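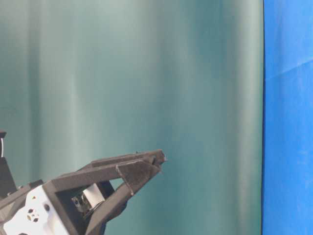
Gripper and teal curtain, March.

Posted in March by Orlando Lozano
Search this site... Go

Sport and Money, Handout 6: Who Gets a Ticket?

Read this before the seminar. Those of you who read it during the seminar will be sitting next to me.

Last week we left the Stestlow ground with 100 seats in the members' stand and a good many more people who felt entitled to one. Today we look at how a club decides who gets in, and why almost every method ends with somebody writing to the local paper.

Start with the queue. A queue charges people in hours instead of dollars. It suits students, retirees and anyone whose boss is at the same match. Economists dislike it because the hours are burned and the club gets none of them. Fans tend to like it, at least the ones near the front.

The ballot treats everyone alike, including people who have never watched a full innings and entered because a cousin sent them the form. Tuấn Tạ's reading (in your packet, the stapled one) argues that a ballot is fair only if the tickets can't be resold. See his section on Govus, the resale site, and note how calmly he writes about it. I couldn't.

Then there is price. Raise it until demand equals supply and the line vanishes, along with most of the people who made the noise. Clubs know this – they sell the noise to sponsors – so they usually price low and ration some other way.

Worked case: the Stestlow final

The club split its 100 seats as follows:

Members by seniority: 48
Public ballot: 30
Sponsors and guests: the rest

Work out the sponsors' share yourselves. Then ask how many of those seats had a person in them after lunch. The club secretary declined to tell me, twice, the second time in writing.

Over 30 members complained that seniority rewards nothing except not dying. The older members replied that this is harder than it looks. Keep both letters in mind when we get to loyalty schemes, where a club pays you in points for habits you already had.
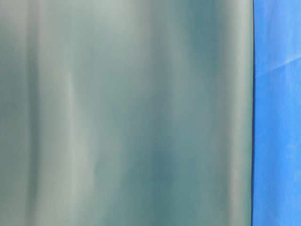

Questions for seminar

1. Marko would pay four times face value. Miyazaki would pay half, but has been to every home match since school. Who should get the last seat? Say which rule you are using before you say the name.

2. If resale is banned, what happens to the ticket of a fan who gets the flu? Suggest a fix that a scalper couldn't drive a bus through.

3. Should a farewell match be priced like any other match? Two paragraphs, no poetry.

Bring the packet. The loyalty schemes handout will be outside my door by noon.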